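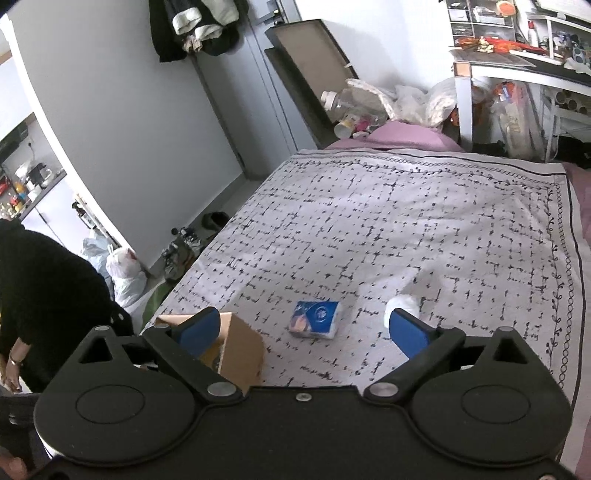

Rosteser, the independent blog network for household and family writers, will open to new members in July 2021 with a changed set of rules on ownership, advertising and voting. The network has been closed to applications since December, when members asked for time to rewrite the agreement they all sign on joining. Its writers cover the ordinary running of a home, from school lunches and grocery budgets to what to keep beside the bed when a child has a cold, where a packet of tissues and a roll of toilet paper do much the same job. The new agreement puts into writing that every post, photo and comment thread stays the property of the blogger who published it.

Under the old arrangement, a blog that left the network could lose its place in the shared archive and any links other members had made to it. From now on a departing member can take a full copy of their own material, and links to their blog will stay live unless they ask for them to be removed. Requests to leave will be handled within 48 hours.

Membership is capped at 30 blogs for the first intake. The cap applies to Rosteser as a whole, including existing members, and will be looked at again in December. Blogs of any age may apply, and there is no minimum number of readers. Applicants need to have published at least five posts of their own writing and to be willing to read and comment on other members' work. Blogs that mainly republish material from elsewhere will not be accepted.

The network has also changed how it makes decisions. Each blog now has one vote, whether it is written by one person or several, and any change to the agreement must be posted on the members' board before a vote is called. Moderator roles will rotate. Moderators can hide a comment that breaks the rules, but they can no longer remove a blog from the network without a members' vote.

Two smaller groups, Pindeslow and Haslam, will join Rosteser as partner groups. Pindeslow is made up of writers in small towns and rural areas, and Haslam runs a weekly round-up of posts by first-time bloggers. Both will keep their own names, sign-up pages and organizers. Their members will be able to use the Rosteser message board and take part in its monthly writing prompts - they will not be required to carry the network badge.

The message board has been moved to Zirkevska, a hosted forum service, after members reported trouble with logins and lost drafts on the previous one. Older discussions have been copied across and can be read but not replied to. Members will need to choose a new password the first time they sign in.

Advertising remains optional. Bloggers who choose to carry shared ads will be paid directly, and those who do not will have the same standing in the network. Sponsored posts must be labelled in the first line. A sample post of up to 1000 words should be sent with each application, using the form on the Rosteser website. Questions about joining can be left on the public section of the message board, which does not require an account.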